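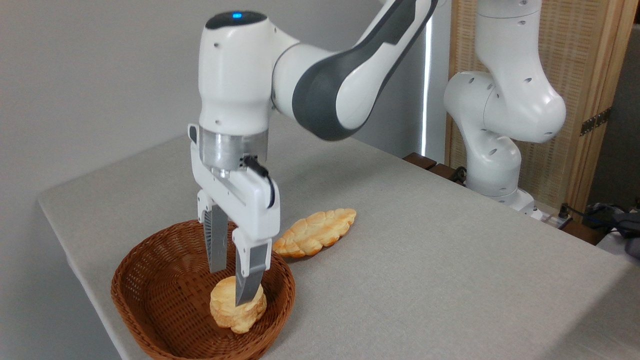

Lilla Lengyel teaches robot arms for a living, and most of her working day goes on small things like bread, baskets and blocks. She joined Clarkance in March, after several years in a bakery supply warehouse, and had never touched a robot before.

"I thought there would be a lot of typing," she says. "There was one page of notes and then I was moving the arm."

The company uses two ways of showing an arm what to do. In the first, the operator takes hold of the arm and guides it through the motion. In the second, she stays back and drives it with a hand controller while the computer records the joint positions and the opening of the gripper. Lengyel prefers the second for anything soft.

"When you push the arm by hand you're strong, and you don't notice how hard you're pressing on the food," she says. "With the controller you go slower. You watch the fingers."

The bread task sounds simple. The gripper has to close on a piece in the wicker basket, or set one down there, without crushing it or catching the rim. Lengyel recorded 91 demonstrations in her first week on it and threw out 24. Most of the bad ones had the same fault: one finger came down on top of the bread when it should have gone beside it.

"A round one is harder than a long one," she says. "The braided loaf gives you two sides to hold. The round one, you have to choose."

Cillian Quinlan, who trains the models from her recordings, asks her to keep some of the clumsy attempts, as long as she recovers from them. The current set stands at 685 recordings. He would like more with the basket turned or pushed close to the table edge.

"If every demonstration is perfect, the arm has no idea what to do when it's a little off," Quinlan says. "Lilla's corrections are the part I use most."

Lengyel says the work is tiring in the wrists and shoulders, and she stops for a break every half hour. Asked what she would change, she names the controller's trigger, which she finds too stiff for small movements. A replacement is on order from Ledesma.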